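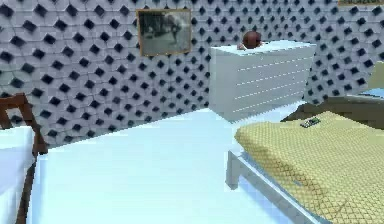 Reading time: 6 minutes

Why Do Some Shapes Fit Together?

Look at a bathroom floor, a brick wall or a patterned wallpaper. The same shape turns up again and again. Sometimes the shapes meet edge to edge and nothing is left between them. Sometimes there is a small gap, and the gap has a shape of its own.

A pattern that covers a flat surface with no gaps and no overlaps is called a tessellation. The word comes from Latin. A tessella was a small square piece of stone used to make a mosaic. You can say it like this: tess-uh-LAY-shun.

Which shapes work?

Start with shapes whose sides are all the same length and whose corners are all the same size. These are called regular shapes. Only three of them can cover a floor by themselves: the triangle, the square and the hexagon.

The reason is in the corners. Put your finger on a spot where several tiles meet. All the corners around that spot have to add up to one full turn, which is 360 degrees.

A square has corners of 90 degrees. Four of them make 360.

A regular triangle has corners of 60 degrees. Six of them make 360.

A regular hexagon has corners of 120 degrees. Three of them make 360.

Now try a regular pentagon, which has five sides. Its corners are 108 degrees. Three of them make 324, and that leaves a gap. Four of them make 432, and that is too much, so the tiles would have to overlap.

What about the gaps?

People who design walls and floors often use two shapes together. Octagons, which have eight sides, leave square gaps when you line them up, so a small square tile goes into each one. Hexagons can be spread apart with diamonds set between them. On a pale wall, dark diamonds stand out, and your eye may follow them along in slanting rows before it notices the bigger shapes.

If every gap is filled by a tile, the whole thing is still a tessellation. It just has two kinds of tile in it.

Hexagons in nature

Honeybees build their honeycomb out of wax, and the cells are close to regular hexagons. Making wax takes a lot of food and work for the bees. Of the three regular shapes that fit together, hexagons need the least wall to hold the same amount of space. Squares need more and triangles need the most.

You can find hexagons in rock too. When thick lava cools slowly, it shrinks and cracks, and the cracks can split it into tall columns. Many of the columns have six sides, but some have five or seven. Nature is not as neat as a ruler.

Try it yourself

You will need a piece of stiff card, a pencil, scissors, tape and a big sheet of paper.

1. Cut a square out of the card. Each side should be 2 inches long.
2. Draw a wavy line from the top left corner to the bottom left corner, staying inside the square.
3. Cut along the line. Keep the piece you cut off.
4. Slide that piece straight across to the right side of the square. Do not turn it or flip it. Tape it there.
5. Put your new shape on the paper and draw around it.
6. Move it along until it fits against the first one, and draw around it again.

Keep going until the row is full, then start another row underneath. Your shape still tessellates – whatever you took away from one side, you added to the other. Some people turn their shapes into fish or birds by drawing in eyes and feathers.

Words to remember

Tessellation: a pattern of shapes that covers a surface with no gaps and no overlaps.

Regular shape: a shape with equal sides and equal corners.

Hexagon: a shape with six sides.

Degree: a unit for measuring how far something turns.

Written by Nneka Etim. Math checked by Arsen Kushnir.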